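Notebook, bench 2
02/10/2026

Continued the adhesive tests for the Wustik drawer fronts. The second batch from Toltton arrived in the morning and I opened one can to compare with the old one. The new glue is thinner and it runs from the brush more quickly. The smell is also weaker. I wrote the batch number 291 on the lid with marker, so please do not mix it with the older cans on the same shelf.

I glued 21 test pieces, all from the same beech board, and put them in the long clamps. Open time was five minutes for each one. I tried to spread the same amount on both faces, but for the first four pieces I think I used too much, because there was a lot of squeeze-out along the joint. I marked these with a small cross on the end grain. If they give strange results we should leave them out of the average.

The room was colder than last time. The Hadgu heater needs a long time before one feels anything at the bench, and the window side stays cold even then. I moved the clamps to the inner wall after lunch. I should have done this from the beginning. 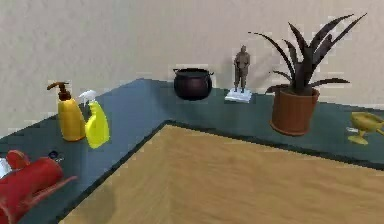
The old samples from the January batch came out of the humidity box today. I broke six of them by hand in the vise, only to look at the surface. In five the wood tore and the glue line stayed whole, this is what we want. The sixth opened clean along the glue, with a shiny surface on one side. My guess is that the glue was already dry on that side when I closed the joint. I keep both halves in the envelope with the others.

Sanding: the 100 grit paper from Godberg fills up very fast with beech dust. I changed it three times for one board. The old paper was better for this, but we have only a few sheets left and I want to save them for the drawer fronts.

Still open:
- ask Toltton if they changed the recipe or only the water content
- weigh the glue before spreading, not by eye
- make a spacer for the short clamps, they press unevenly at one end
- clean the brushes the same evening (my fault last time, two are hard as stone)

The test pieces stay in the clamps until tomorrow morning - please do not open them before I have written down the time.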